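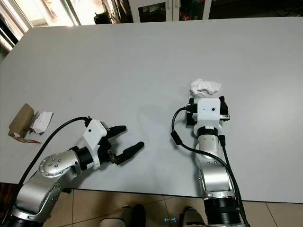 One reader of the previous edition wrote in to say that the section on leveling came too late, and that anyone who fits the feet after loading the table will end up doing the job twice. The order has been changed in this edition. Leveling now comes before surface care, and the two should be done in that sequence.

Section 4. Placing, leveling and caring for the Filtus table

4.1 Position

The Filtus top is light gray and smooth on its working face. The thin dark line along one long edge marks the near side. The diagonal corner goes at the far left as seen from the near side.

1. Clear the floor and sweep it. Grit under a foot will read as a low corner later.
2. Place the frame with the near side toward the working position.
3. Leave 658 mm between the far edge and the wall. With the Miyazaki side rail fitted, measure from the rail.
4. Lower the top onto the frame and line up the near edge first, then the far edge.
5. Start all fixing screws by hand. Do not tighten them yet.

Note: The top can be seated the wrong way around on frames supplied before the February revision. Check the diagonal corner before tightening.

CAUTION: Two people are needed to lift the top. Do not carry it by the dark edge.

4.2 Leveling

Use a spirit level and the flat wrench from the parts bag. The table must carry no load during steps 1 to 6.

1. Turn all feet fully in.
2. Set the level on the top, parallel to the near edge and close to it.
3. Find the lower end. Turn out the foot at that end until the bubble is centered.
4. Repeat along the far edge.
5. Set the level at right angles to the near edge, first at the left side and then at the right. Correct with the far feet only.
6. Press down on each corner in turn. If the table rocks, turn out the foot that lifts until it touches the floor.
7. Tighten the lock nuts. Hold the foot still with one hand while the nut is turned.
8. Tighten the fixing screws from step 5 of 4.1, working from opposite corners toward the middle.
9. Check the level once more and load the table.

Feet must not be turned out more than 2 cm. On a floor that needs more than this, use the packing plates from Wunville — wood offcuts compress under load and the setting will be lost.

Repeat 4.2 after 100 hours of use, and after any move, however short.

4.3 Fixing equipment to the table

Clamp only where the frame runs beneath the top. Put a pad between the clamp jaw and the working face. Do not drill the top.

Cables should run down over an edge and be tied to the frame. Allow enough slack for full travel of whatever is mounted. A cable that drags on the top leaves a dull track, and tracks of this kind cannot be polished out.

4.4 Surface care

The finish scratches more easily than it stains. Remove dust before wiping.

Daily:
1. Brush loose particles toward the near edge and off the table.
2. Wipe with a dry, lint-free cloth in straight strokes.

Monthly:
1. Remove loose items from the top. Clamped items may stay in place.
2. Dampen a cloth with Cerateo cleaner. Do not pour or spray onto the surface.
3. Wipe the working face from left to right, then the edges.
4. Wipe off the residue with a second cloth and leave to dry before use.

CAUTION: Do not use abrasive pads, acetone or furniture wax. Wax leaves a film that causes small parts to slide.

Note: Glare from overhead lamps makes marks hard to find. Look across the surface from a low angle, with the lamps off if there is daylight — smears show at once.

4.5 Faults

Table rocks after tightening: a lock nut has carried its foot around with it. Loosen the nut and repeat steps 6 and 7 of 4.2.

Near edge is low at one end: check the floor for grit, then repeat 4.2 from step 2.

Dark edge strip lifts: press back and hold under tape overnight. If it lifts again, order a new strip. Glue from other makers discolors the finish.

Section 4 revised July 25, 2002. Replaces all earlier sheets on leveling.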